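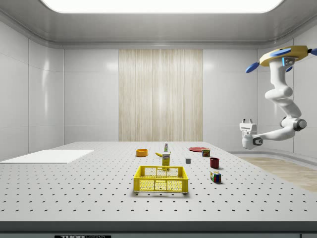 Most of what lands in the Drilalora inbox is the same dozen questions, so they're all on one page now. We're a pantry swap. You bring food you won't eat, you take food you will. Loose fruit like a banana, a carton, a squeeze bottle with a red cap – all fine, all welcome, put it on the table near the crate and go have a look round. Read this before emailing please, Geetha answers everything by hand and she has a job.

Who can come?
Anyone. No proof of address, no sign up, no means test. Kids fine if they stay with you.

When are you open?
Doors at 4 pm, done by 6:30. The first half hour is drop off only. Please don't start picking before 4:30, we had some grumbling about it in October and it was fair grumbling.

Do I have to bring something to take something?
No. Bring when you can. Nobody keeps a tally.

How much can I take?
15 items per household. A bag of onions is one item. A six-pack of anything is one item. Two kids splitting a granola bar – also one item, yes we were asked.

What can't you accept?
Home canned goods, sorry, I know yours are great. Anything opened. Raw meat. Alcohol. Baby formula past the date on it (in date is fine and goes fast). Vitamins and medicine. Also no dented cans if the dent is on the seam or the rim. Small dent in the side is OK.

What about stuff past its "best by" date?
Depends. "Best by" is about quality on most things, so pasta, rice, cereal, crackers we'll take a while past. Ask at the door. "Use by" on anything chilled, we stick to it. No exceptions even if it smells fine.

Can I bring fruit from my yard?
Yes!! Wash it, bag it, write what it is on the bag. Lemons last summer were wonderful. Please not 300 of them at once without a heads up.

Can I bring cooked food?
Not to the swap table. Ask Ignacio Marín about the shared supper, different rules, different night, different form.

Do you have fridge space?
One fridge, one small chest freezer. Eggs, milk, cheese, yogurt need to go straight in so tell whoever's at the door when you arrive. If the freezer's full it's full and you'll have to take it home again. Sorry. 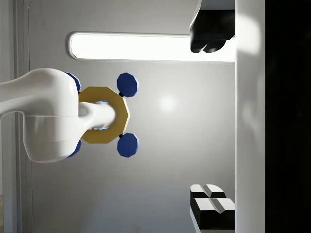

White arm section with the gold-colored ring.

I have allergies. Is the food separated?
Nuts have thier own shelf, bottom left as you come in. Everything else is mixed together, and packages get handled by lots of people. If your allergy is serious stick to sealed things with a full ingredient label. We pull anything sealed that has no label on it.

Can I reserve something?
No. We tried, it was a mess, names on sticky notes everywhere.

Can somebody pick up for me?
Yes. Send them with a note with your first name and what you do or don't eat. Same 15 item limit. One person can pick up for two households, not more than two.

Do you deliver?
Only short distances and only when Sudheer Alva has his car. Email by noon the day before. He can do stairs. He can't do cases of water up stairs.

What should I bring to carry things?
Your own bags. We run out of paper ones every single time. Glass jars, bring a towel to wrap them.

What happens to leftovers?
Shelf stable stuff goes back in the cupboard for next time. Bread and produce go to whoever's still there at closing, no item limit at that point, take it. Bruised fruit goes to Nilton Arango for compost so please don't toss it in the trash.

Can my office or store do a big donation?
Probably, but email first with what it is, how much, and the dates printed on it. Our cupboard holds 2000 cans stacked right and we are usually half way there. Mixed boxes are easier for us than a pallet of one thing. We can't pick up pallets, no truck.

Can I give money?
Yes, cash in the tin or a check. It goes on eggs, cooking oil and diapers, which almost never get donated.

Can I help out?
Yes. Two hour shifts. Set up is at 3, clean up is after 6:30. Clean up is where we're short. Amedeo Benedetti does the schedule, ask for him at the door or put his name in the subject line.

Is there parking?
Street only. Bikes can come inside the hallway, left side, keep the stairs clear.

I emailed and heard nothing?
Check spam first. Then email again, really, it doesn't bother anyone. If its about something for the same day, just come to the door instead.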